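Zarico Limited-Run Car Listings
Data card

Summary

Zarico is a table of sale listings for limited-production sports cars and grand tourers. It has 2,000 rows, one per listing, covering 284 distinct model variants. A model counts as limited if the manufacturer stated a production cap at launch. One-off coachbuilt cars are left out, and so are race cars with no road registration.

The table is kept by Milovan Popescu. Last full rebuild: 23 December 2023.

What is in a row

listing_id – a number assigned by us, not the seller's reference
variant – model and trim, normalized against variants.csv
model_year – as stated by the seller
odometer – in miles; kilometer readings are converted and rounded to the nearest mile
asking_price – in the currency of the listing, blank if the seller wrote "price on request"
currency – three-letter code
powertrain – gasoline, hybrid or electric
seller_type – dealer, auction or private
country – where the car is offered, which may differ from where it is registered
first_seen, last_seen – dates the listing was found online

Blank prices are common at the top of the market. Please don't fill them with an average of the other cars of the same variant. Delivery-mileage cars and driven cars sit far apart, and the average lands in a place where few cars are offered.
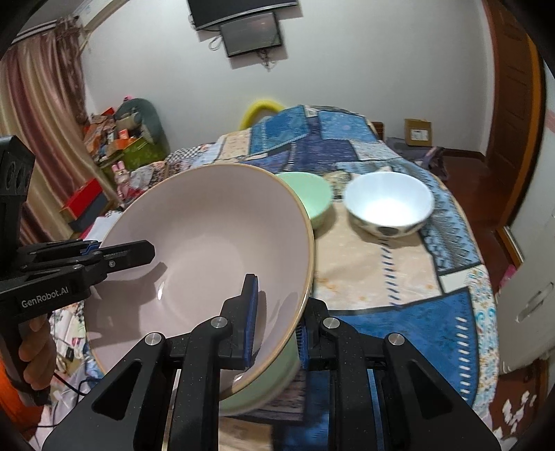
Sources

Listings come from two feeds, Enex and Plenda. Enex is mostly dealers and carries cleaner model names. Plenda is mostly auction lots and has better odometer data, but its trim field is free text and was corrected by hand. Where the same car showed up in both, the Enex row was kept and the Plenda odometer reading was copied over if it was lower and dated earlier.

Duplicates were matched on chassis number where there was one. Chassis numbers are not included in the release. Without one, a match needed the same variant, exterior color, country and an odometer reading within 40 miles.

Known problems

The odometer field mixes true zeros and placeholder zeros. Some dealers type 0 for any new car, including cars with a few delivery miles on them. Treat anything under 47 as "new" and don't read more into it.

Hybrid labels before the May rebuild were wrong for a number of variants – mild hybrids had been marked as gasoline. If you have an older copy, replace the powertrain column.

Asking price is not sale price. Auction rows give the low estimate, and we hold no results. Taxes are included in some countries and left off in others, and there is no flag for this yet.

Listings in Gulf countries are thin and nearly all from dealers.
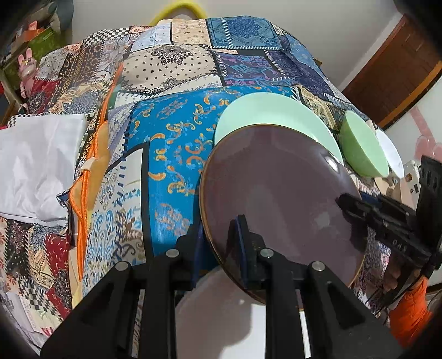
Files

listings.csv – the main table
variants.csv – variant names, stated production cap, launch year
fixes.csv – every manual correction, with the old and new value

All files are UTF-8 with commas as separators. Dates are year-month-day.

Changes

Trim names for the Plenda rows were redone using the Softić name list. Rows where the list gave two possible trims have the base trim and an entry in fixes.csv.

Corrections are welcome. Send the listing_id, the field and the value you think is right – a link to the original listing helps if it is still up.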